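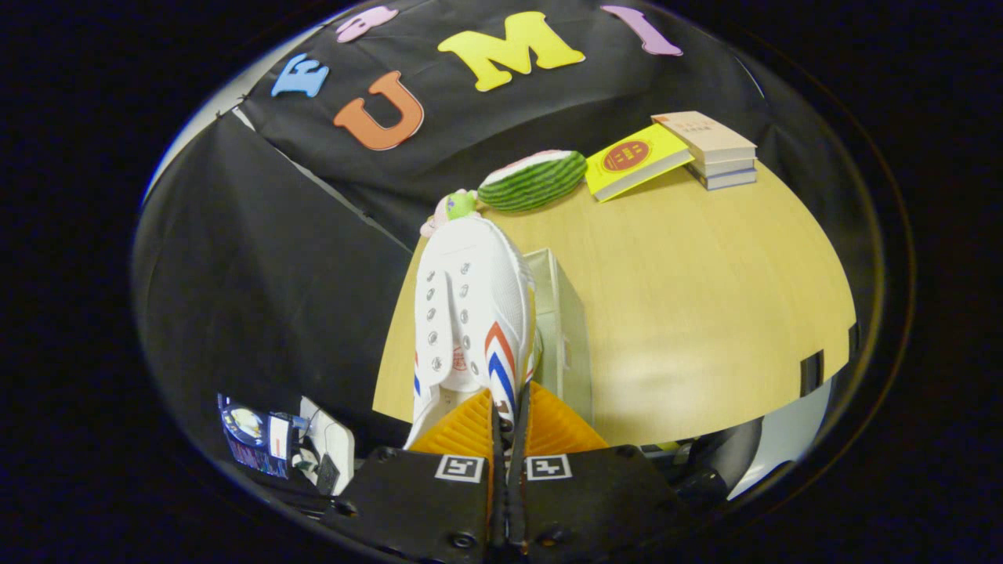

Lacing and Relacing Canvas and Mesh Shoes: Term Project Report

Aslak Vik and Prasert Sitthichai
22 December 2022

1. Purpose

Our project looked at how long it takes to lace a low sneaker from empty eyelets, and whether the lacing pattern changes how the tongue sits afterward. We picked the topic after a visit to Donano, a shoe repair shop where relacing is done by hand at the end of every cleaning job.

2. Materials

We worked with shoes that have two rows of five eyelets, so that every pattern used the same ten holes. The white pair with the red and blue side stripes was used for all the practice runs. Its eyelets have metal rims, and the lace tips went through them without catching. Laces came from two suppliers, Orska (flat) and Costache (round). All the work was done on a table at normal standing height.

3. Method

Each of us laced one shoe at a time, starting with no lace in it and the tongue pulled straight. We used 3 patterns: criss-cross, straight bar and ladder. The clock started when the first lace tip was picked up and stopped when both ends were even at the top. We recorded 79 timed runs. Runs where a lace was dropped were kept in the results.

4. Results

Criss-cross was fastest for both of us. The slowest run of all was a ladder pattern with a round lace, at 519 seconds – most of that went to undoing a mistake at the second pair of eyelets. Flat laces twisted more often, and fixing the twists cost more time than we had planned for.

The tongue slid to one side most often with the straight bar pattern. Pulling it back to center before the last two eyelets helped.

5. Problems

Prasert is left-handed and laced in the opposite order, which we did not write down for the early runs. Those times should be compared with care.

6. Next steps

In January we will repeat the straight bar runs with the shorter laces from Skindula and note the tongue position after each pair of eyelets.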